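Timden Reading Group Word List

A plain list of words our members use for the weather, gathered in the village of Holroyd and kept in one text file. Version dated September 18, 2022.

What you get

1,000 entries, one per line: word, meaning, and how rude it is on a scale of 1 to 100.

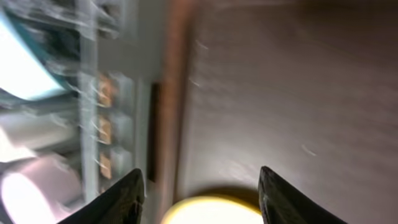

Rain takes up most of the file. There are 17 words for drizzle — four of them fit for a school — and one for sunshine, last heard in June.

How to use it

1. Open the file in Sustex or any text editor.
2. Sort by the second column if you want meanings grouped together.

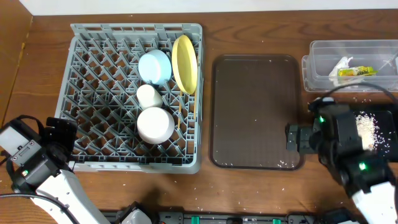

3. Leave the spelling alone. We argued over it for 20 meetings and would rather not hold another.

Known problems

"Mizzle" is in twice, spelt the same, with two meanings that contradict each other. Both contributors are certain. 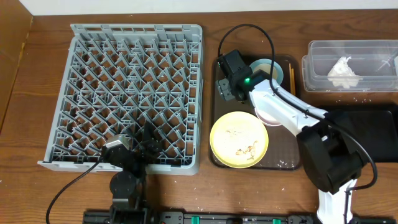 Entries marked "Clollari" come from the next valley and may be insults instead of weather. We have kept them in case it rains there too.

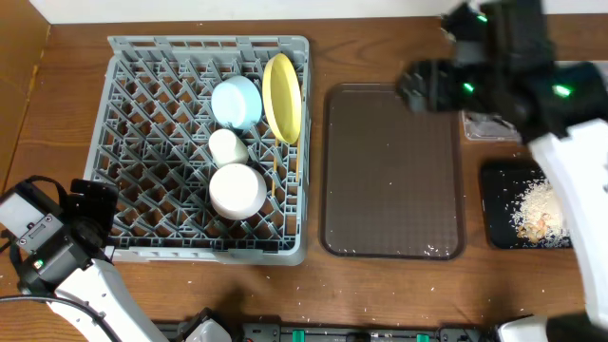 Rice on the table, dishes in the rack.

Licence

Free to copy. Please send corrections in writing.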